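Otik Two-Arm Cell: Set-up and Evaluation Guide
Section 4. Reproducing the Lock Handling Result

4.1 Before you start

The Morance report says that a policy trained on 611 demonstrations can handle padlocks with two arms and keep doing so when the locks are moved to new starting spots. Sites that have tried to repeat the result have not all got the same number, and we have not got it ourselves at Brulthorpe. This section tells you how to run the evaluation so that your number means something, whether or not it agrees with theirs.

Read all of 4.2 through 4.5 before powering the arms. If you have a score from guide version 2 or earlier, do not compare it with a score from this procedure. The old version let the operator nudge a lock between attempts and still count the trial.

You will need:
Two arms, calibrated as in Section 2
Red padlocks from the task kit, shackles as supplied
The blue task object from the same kit
The start position sheet (Appendix C)
A second person to score

4.2 Preparing the table

1. Wipe the tabletop and let it dry. Polished stone gives less grip than the mat used at Morance, and locks slide farther when bumped. We don't know how much of the gap this explains. Write down your surface in the log.

2. Check that both bases are tight on the front rail. A loose base shows up as a small drift in the gripper position and will look exactly like a bad policy.

3. Move each wrist by hand through its full range with the motors off. The cable must not catch on the upper link at any point.

4. Leave the walls as they were when your demonstrations were recorded. If you plan to test with a different background, run the full set with the original one first.

NOTE: The report claims the background makes no difference. It offers one table in support, with no repeat runs. Treat the claim as untested.

4.3 Placing the locks

1. Draw the next line from the start position sheet. Do not pick a layout by eye. People who have watched the policy for a week pick easy layouts without meaning to.

2. Place each lock at its listed position and angle. Shackle direction matters more than position. In our November runs, most of the dropped locks had started with the shackle pointing at the base of the arm that had to reach for them.

3. Step back behind the floor line before enabling the arms.

CAUTION: The two grippers work very close together at the center of the table. Keep hands out of the work area whenever the motors are enabled, including during a pause. A paused arm holds its position under power and can resume without a sound.

4.4 Running the trials

1. Load the checkpoint named in your test plan. Use one checkpoint for the whole set. Choosing the best of several after the fact is how a modest method gets a very nice chart.

2. Start the recorder, then the policy.

3. Let each trial run for 50 seconds or until the scorer calls a stop. A lock in the gripper at the time limit is not a success unless the test plan says that holding is the goal.
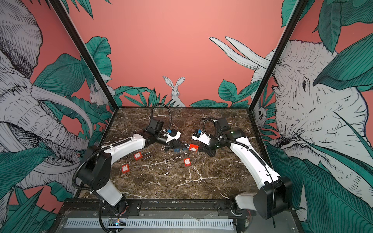
4. Log the outcome before touching anything on the table. Use the three codes in Harb, the logging tool: complete, partial or failed. If you and the scorer disagree, enter the lower one and add a comment.

5. Repeat for 25 trials per layout group. Fewer than that and the spread between two identical runs is wider than most of the improvements people report.

NOTE: A regrasp counts as part of the same attempt. The report is vague on this point – it uses "attempt" in two different ways in the same paragraph – so state your rule when you share a score.

4.5 Reading your score

Over 162 trials our own success rate came in below the published one in every layout group, with the largest gap where both arms had to work near the middle. That could be a fault in the method, in our calibration or in our demonstrations. We can't separate these with the data we have, and we would be wary of anyone who says they can from a single table.

If your score is higher than the published one, check the following before celebrating:
The start positions were not also used in training
Failed trials were not restarted under the same trial number
The scorer could not see which checkpoint was loaded

Send logs and video, including the bad runs, to Marlene Lemieux at the Brulthorpe bench. Summary scores without logs will not be added to the shared table.

Section last revised 10 Jan 2026. Section 5 covers gripper pad replacement.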